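Visit report: the open day at Vikard, October 2022

I went to the Vikard open day mostly to see the teaching floor. The company has two buildings on the same lot. The front one is offices and a small assembly shop, and the one behind it is where people show robots how to do things. The tour started in the front, which took longer than it needed to, and we got to the back building a little before lunch.

Visitors were split into groups and given a badge and a sheet with a floor plan. Our guide had worked there since April. She said the company gave up writing grasp routines by hand for most household objects, and now collects demonstrations instead. A person does the job many times, the recordings are cleaned up, and a model is trained on them. Vikard does this two ways, and we saw both.

The first is remote control. An operator sits at a desk with two small arms, called the leaders, and moves them. Two larger arms across the room follow. The operator we watched was folding dish towels. It was slow. Each towel took her well over a minute, and she stopped twice to let the arms settle. She told us the hard part is that you can't feel the cloth, so you learn to watch the wrinkles. The follower arms come from Hikel and the desk units are built in house. There are 5 of these stations, and three were running while we were there.

The second way uses no arm at all. The demonstrator holds a gripper with a handle and a trigger, with a camera mounted above the fingers, and does the task directly. The camera records what the gripper sees and the software works out how it moved. A gripper with the same fingers is later fitted to the robot. The guide said a new person is usable after one morning on the hand-held unit, and after two weeks on the desk arms. It is also much cheaper to send out. Vikard has lent units to an office in Fonholm, where staff record in their own break room between other work.

The numbers on the wall chart were for one task, picking up a bottle and setting it down upright somewhere else. The target was 1000 demonstrations. They had thrown out 83 so far, mainly for moving too fast or for a hand passing in front of the lens. Short sessions are preferred. After 300 takes in a day people get careless, and the guide said you can see it in the data.

We were allowed to try. The trigger is stiffer than I expected and the unit is heavy at the front, so your wrist gets tired. The fingers are soft and ridged and give a little when they close. My first few grabs were too high and the bottle tipped. A man from Karimi, a packaging firm, was better at it than the rest of us and asked whether the same fingers would work on cartons. The answer was that they would, up to a point, and that flat cartons are still done at the desk stations.

Afterward there was a question period in the front building. Most of the questions were about cost, and the company did not give prices. Someone asked how many rooms you need to record in before the robot copes with a new one. The guide said more than they had planned for, and that changing the room helped more than changing the bottle.

Lunch was sandwiches. Parking is behind the second building and fills up early, so take the bus if you can. The next open day has not been announced, but you can leave an email address at the front desk.

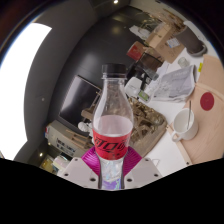
I left mine, and I also asked for the handout on the hand-held unit, which had run out by the time our group got back. They said they would mail it. If it comes I will add the weight and battery life to this report.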